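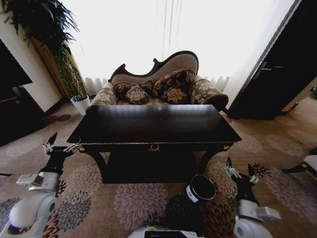 Figure 4. View from the head camera with both arms forward. The container is on the carpet near the right gripper.

Section 4: Starting a Work Session in a Furnished Room

This section is for room attendants at Haldale properties who work alongside the Brotilard two-arm unit. Read Section 3 (Charging and Transport) first. Rev. 11/30/21.

4.1 What changes in your shift

The unit picks up small items left on the floor and sets them on a table or in the collection tray. Attendants still do beds, bathrooms, windows and final inspection. You will bend less and spend more time checking. Each room now has 2 sign-offs on the room sheet, one for the unit's floor pass and one for your own inspection. The attendant on duty signs both.

The floor pass does not count toward your room quota. If the unit stops and needs help, write the time on the room sheet so it can be taken off your total.

4.2 Before you start

1. Open the curtains or leave the sheers drawn, but do not change them once the session is running.
2. Walk the floor. Pick up glass, medication, jewelry and cash yourself and follow the lost property procedure.
3. Check that the battery reads 80 percent or higher.
4. Tell anyone else working on the floor that a session is about to start.

CAUTION: Do not place hands or feet between the grippers while the indicator light is on.

4.3 Running the floor pass

1. Log in to Listen on the tablet and select the room.
2. Open the head camera view. Both grippers should be visible, as in Figure 4.
3. Tap the item to be picked up. An outline appears around it. If the outline also takes in a table leg or part of the carpet pattern, tap Clear and try again.
4. Choose Table or Tray, then press Confirm.
5. Stand back and watch the first pick of each session to the end.
6. When the item has been set down, tap the next one or press End Pass.

NOTE: Flowered carpets can produce false outlines. Press Not an Item when this happens. These reports go to Salcedo, who maintain the item list. The list held 3,421 entries at the time of this revision.

NOTE: Open cans and canisters may hold liquid. If you cannot tell from the camera view, stop the pass and look inside before pressing Confirm.

CAUTION: The gripper is rated for items up to 400 grams. Do not select cushions, potted plants or chairs.

4.4 If the unit stops

1. Read the message on the tablet.
2. If it says Path Blocked, move the obstacle and press Resume.
3. If it says Grip Lost, press Hold, pick up the item by hand and press Skip.
4. For any other message, press the red stop button and call the floor supervisor.

You may stop the unit at any time. Stops are logged by room and are not recorded against the attendant.

4.5 Ending the session

Press End Pass, wait for the arms to fold, and sign the first line of the room sheet. Carry on with your inspection as usual. Return the unit to its charging point before the end of your shift.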